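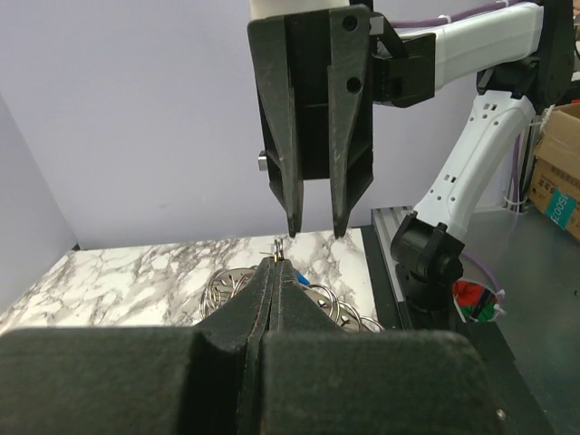 Your state rep has your number. Why don't you have hers?

Search this site Enter keywords Go

Session started in January and I have called the district office 13 times. Voicemail, voicemail, a nice intern, voicemail full. Meanwhile the fundraising texts find me just fine. Dinnertime, usually.

I'm not picking on one party. Thérèse Pelletier holds the seat for Clismont and I voted for her, twice. Would probably do it again. But she ran on being "reachable" - her word, on every yard sign from the bridge to the Kowalchuk farm - and reachable should mean something the week after the election too.

Take the Porna Road bill. 458 people signed a petition asking for a hearing in town, in the evening, when people with jobs could go. What we got was a hearing at the capitol on a workday morning, two minutes a speaker, sign up online by the night before. Drive is 60 miles each way. Eleanor's diner crowd didn't go. I didnt go. The road contractors went, naturally.

And then the vote gets explained to us as "the testimony was mostly in favor." Well sure. Look who could get there.

What I want is small stuff. One evening a month in the district, doors open, no ticket. Calls returned inside a week, even if the answer is no. I can live with no. A list of who she met with on a bill, posted before teh vote and not after it.

Cost? The hall on Main rents for 300 dollars a night. She spent more than that on the mailer telling me how hard she's listening - it came Friday, glossy, no phone number on it anywhere.

I'll call again Monday.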